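Wurwood

Wurwood est un jeu de réflexion et de construction pour mobile, développé par le studio Kerier et dirigé par Zuzanna Mazurek. Sorti le 25 août 2022, il confie au joueur une maison dont les pièces changent de place dès qu'on ouvre une porte, et l'invite à la remettre en état à l'aide de cordes, de poulies et de contrepoids. Le principe tient en une phrase, mais quelle richesse une fois qu'on s'y plonge !

Système de jeu

Le jeu compte 146 niveaux répartis en 14 chapitres. Chaque niveau correspond à une pièce, et le but est de faire parvenir une bille de verre jusqu'à la serrure de la porte suivante. Le joueur dispose d'un inventaire limité (planches, ressorts, ficelle, soufflets) qu'il pose librement avant de lancer la simulation. Une fois la bille partie, plus rien ne peut être déplacé, sauf dans les chapitres tardifs, où une manivelle permet d'intervenir 2 fois par tentative.

La physique est le grand plaisir du titre. Les objets ont un poids, un rebond et un frottement propres, et la plupart des niveaux admettent des solutions que les auteurs n'avaient pas prévues. Le chapitre « Guerra », du nom de la famille qui occupe l'aile nord dans l'histoire, est un petit bijou : les pièces y pivotent d'un quart de tour à chaque essai, et une étagère devient un toboggan, puis un mur, puis un tremplin.

On peut récolter jusqu'à 363 clés de cuivre. Elles ouvrent le grenier, un espace sans objectif où l'on construit ce qu'on veut et d'où l'on peut envoyer ses machines à d'autres joueurs.

Développement

Le projet a commencé sous le titre de travail Wastby, un jeu de plateforme assez classique dont il ne reste que la musique du menu. Miłosz Piątek a proposé d'abandonner le personnage principal et de ne garder que la maison. Le moteur physique a été réécrit par Doğukan Bayram, qui a tenu à ce que la même machine donne toujours le même résultat, quel que soit l'appareil. C'est ce choix, discret mais formidable, qui rend possible le partage des constructions !
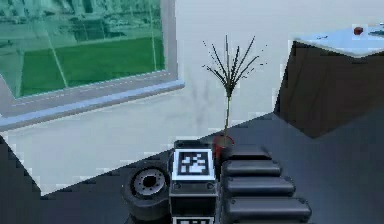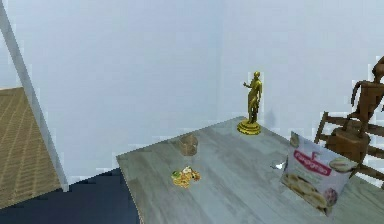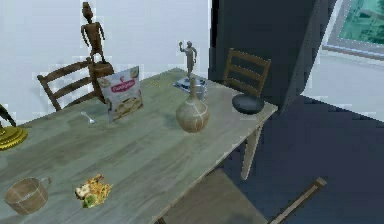 Pour Bjarke Bech, le chapitre « Guerra » arrive trop tôt : il aurait préféré le voir après les niveaux à soufflets, qui apprennent mieux à doser l'élan de la bille. Il reconnaît toutefois y être revenu bien plus souvent que dans le reste du jeu.

Musique et son

La bande-son, signée Hok-lam Cheng, repose sur un piano droit et des percussions jouées sur de la vaisselle. Elle réagit à la partie : chaque rebond déclenche une note de la gamme en cours, si bien qu'une solution élégante s'entend autant qu'elle se voit. Beaucoup de joueurs se sont mis à composer de courtes mélodies dans le grenier, usage que le studio a encouragé en ajoutant un métronome.

Mises à jour

Une mise à jour parue au mois de mai suivant a apporté le mode à deux joueurs, dans lequel chacun place une pièce à tour de rôle, ainsi qu'un éditeur de niveaux complet. Les sauvegardes de la version d'origine restent compatibles. Le mode chronométré, présent au lancement, a été déplacé dans les options.

Voir aussi

Jeu de réflexion
Machine de Rube Goldberg
Moteur physique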